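サイト内検索 キーワードを入力 検索

机の配線と小物の置き場所を決め直す

8月に入ってから、作業机の上の物が増えた。机の奥行きは59cm。そのうち奥側の20cmほどを常置スペース、残りを作業面と決めて運用してきたが、いつの間にか境界が崩れていた。日曜の午前に一度すべて下ろして、置き場所を決め直した。以下はその記録。

■ 分類

物を用途で分けると、引き出しに入れた時点で存在を忘れる。今回は使用頻度だけで分けた。

・毎日触る物：ティッシュ、筆記具
・週に数回：小皿、細かい部品や飴を入れた容器
・月に一度以下：予備のケーブル、説明書、電池

月に一度以下の物は机から外し、Dokicoの浅型ケースに移した。内寸の高さが低いので、ケーブルは八の字に巻いてから平らに寝かせる。円形に巻くと、ほどくときに撚れが残る。面ファスナーの結束バンドは端から5cmの位置で留める。コネクタの根元で留めると、そこで折れ癖がつく。

ケースのラベルはWoderのテープで作った。文字は「電源」「通信」「音声」の3種だけ。以前は規格ごとに細かく書いていたが、中身が入れ替わるたびに貼り直すことになり、やめた。

■ 袋に入れるか、箱に入れるか

奥側に置く物は、できるだけ透明の袋に入れている。利点は中身が見えることと、埃を拭く回数が減ること。欠点は自立しないこと。背の高い袋は、瓶のような重い物を先に底へ入れると安定する。軽くて嵩張る物は大きい袋にまとめて端に寄せる。口を縛るかどうかは頻度次第で、週に数回開けるなら折るだけで足りる。

箱も試した。Arkariの蓋付き箱を二つ買って並べたが、蓋を開けるための空間が上に必要で、棚板との隙間33cmでは手が入りにくい。箱は足元の棚に回した。こちらは引き出して使うので問題ない。

■ LANケーブル

無線で足りる場所だが、大きいファイルを移すときだけ有線を使う。壁側の端子から常時つないでおくと作業面を横切るため、これまでは毎回抜いて片付けていた。この手間が無駄だった。

ケーブルの色は青で統一した。電源系の黒と混ざらず、抜くときに間違えない。長さは余らせない。余長を机の上で束ねると、その束がいちばん場所を取る。

コネクタの爪は消耗品と考えている。Kam-wah Chuangさんから前に教わったのは、爪を親指の腹で最後まで押し切ってから真っすぐ引くという手順で、斜めに抜く癖を直してから爪を折っていない。折れたら先端だけ圧着し直せばよいが、工具を出すのが面倒で、結局一本買い替えることになる。

■ 配置の確認

奥の列は、左から大きい袋、ティッシュ箱、瓶の入った袋、青いマーカーの順になった。赤橙色の皿はティッシュ箱のすぐ後ろ。手前には黒い小箱を平らに置き、青いケーブルは右へ逃がしてある。 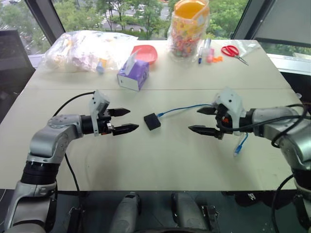 ■ 残っている課題

マーカーの置き方が決まらない。筆立てに入れると先端が下になり、横に寝かせると転がる。今は立てたままだが、肘が当たれば倒れる。Yuenのペントレーを検討したものの、幅49cmの型しか在庫がなく、奥の列に入らない。短い型が入荷したら再検討する。

大きい袋の中身も整理が要る。軽いので後回しにしてきたが、机の上で一番嵩があるのはこれで、半分に減らせればティッシュ箱を左に寄せられる。そうすると皿を前に出せて、取るときに箱をまたがずに済む。

机の継ぎ目には埃が溜まる。濡れ布巾だと押し込むだけなので、乾いた刷毛で横方向に払ってから拭く。これは週一回。

次はモニター裏の電源タップを外して、固定位置を測り直す予定。

コメント 2件　シェア 5

当サイトではアクセス解析のためにCookieを使用しています。 同意する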